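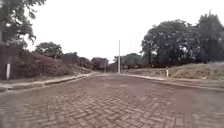 Re: Brick or asphalt for the April ride?

Wolfram Lenz wrote:
> Does the Korkia road still have its bricks? My tires would
> like to know before I sign up.

It does, Wolfram, and they're lovely! Herringbone right across the road, with a big flowering hedge up the bank on the left (I'd go for that alone). A bit uneven, so let some air out. You'll get plain asphalt too, and it's rough in places, so keep your eyes down for the pale patches. 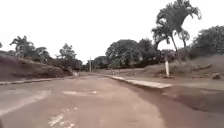 The asphalt part, with the median on the right

I'm riding the 9 mile loop out to Ondby and back. Samuel wants in too. Who else?

Drullari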